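Print this page | E-mail this page

Visual tracking drifts over patterned cloth

Margit Eide
Our hand-held gripper pose estimate slips once the lens is mostly full of tablecloth. I get over 185 features, but the matcher pairs repeats of the plaid - loop closure then jumps. 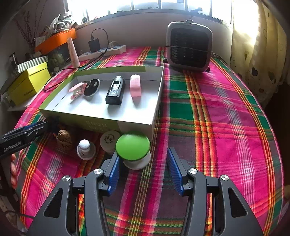
Raising the feature cap to 1,000 made it worse. Oltik defaults otherwise.

bidwood
Mask the fingers first. They move with the camera. Then tighten the ratio test and gate matches on the IMU prediction. Ours settled with a 4 pixel gate.

tsao51
Try a plain cloth?

Related items
Fisheye calibration in Oltik
IMU time offset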